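How Your Skin Mends a Cut

Your skin is the biggest organ you have. It keeps water inside you and keeps germs outside, so when it gets a hole in it, your body wants to close that hole quickly. Most of the work is done without you. You can be asleep, or doing your homework, and the mending goes on.

The first thing that happens is that the small blood vessels near the cut become narrower. Less blood can come out of them. Then tiny pieces in your blood, which are called platelets, begin to stick to the edges of the cut and to each other. They make a plug. Thin threads of a protein called fibrin grow across the plug like a net, and this is a clot. When the clot dries in the air, we call it a scab.

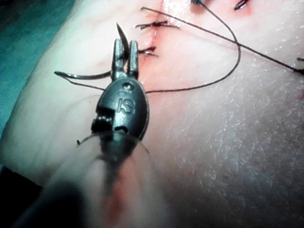

Why does a scab itch?
While the skin is growing under the scab, the body sends out chemicals that wake up the nerves, and the nerves send a message that feels like an itch. The dry scab also pulls a little on the skin. Try to leave it in peace – if you pick it, the body must begin that part again.

After the clot, the cleaners arrive. These are white blood cells. They eat germs and bits of dirt, and they also carry away the cells which were damaged. During this time the skin near the cut may be pink, warm and a bit swollen. A small amount of this is normal. If it becomes more and more red, or it hurts more every day, show it to a grown-up.

Sometimes a cut is too long or too deep to close well alone. Then a doctor or a nurse can bring the two edges together with stitches, and the new skin has only a small gap to cross.

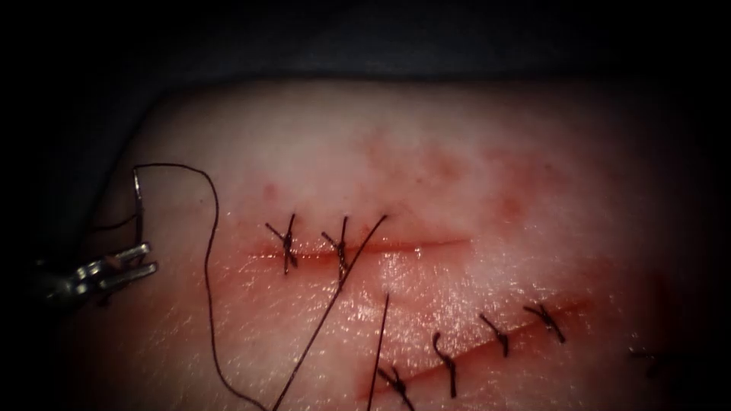

Sinéad Rafferty wrote to us that she had 6 stitches in her knee after she fell from her bicycle on a Sunday, and she wanted to know if the new skin is as strong as the old one. It is a good question, Sinéad. At first it is much weaker. It gets stronger for many months, but a scar usually stays a little weaker than the skin beside it.

To build new skin, your body uses a strong material called collagen. You can think of it as rope. In normal skin the ropes go in many directions, like in a basket. In a scar they lie more in one direction, and for this reason a scar looks and feels different. 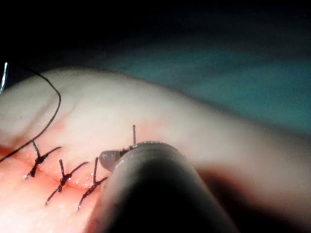
Stitches along a cut, each one tied with a knot.

Some stitches melt away inside the body after some time. Others must be taken out, and the doctor decides the day. A face heals quickly, so stitches there often come out sooner than on a knee, which bends all day long.

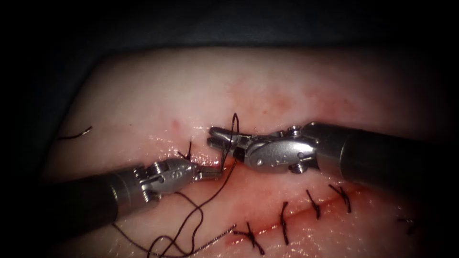
Knees and elbows are slow for another reason too. Every time you bend them, the skin is stretched, and the new part is pulled from both sides. Walking is normally fine, but ask before you go back to football or swimming.

What can you do for a small cut at home? Wash your hands first. Hold the cut under clean running water, press on it with a clean cloth until the bleeding stops, and put a plaster on it. Change the plaster when it gets wet or dirty.

Words to remember
Platelets: tiny pieces in the blood that help to make a clot.
Fibrin: the threads that hold the clot together.
Collagen: the strong material in skin and scars.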